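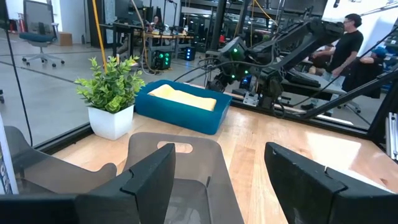
A light wooden tabletop between two black gripper fingers.

Saranya Nambiar moved her portfolio from Zonach to Plotport in September, and she is still delighted with it. "My galleries open before I've put my coffee down!" she laughs. The old shared plan coped fine with 295 photos, but once she passed 1,000 the pages crawled – and clients noticed.

The move took two evenings. She copied the files over first, then the database, and left the domain for last. "I kept the old account running for another month," she says. "Please do that." Next up is a proper client login area, and she can't wait to start building it.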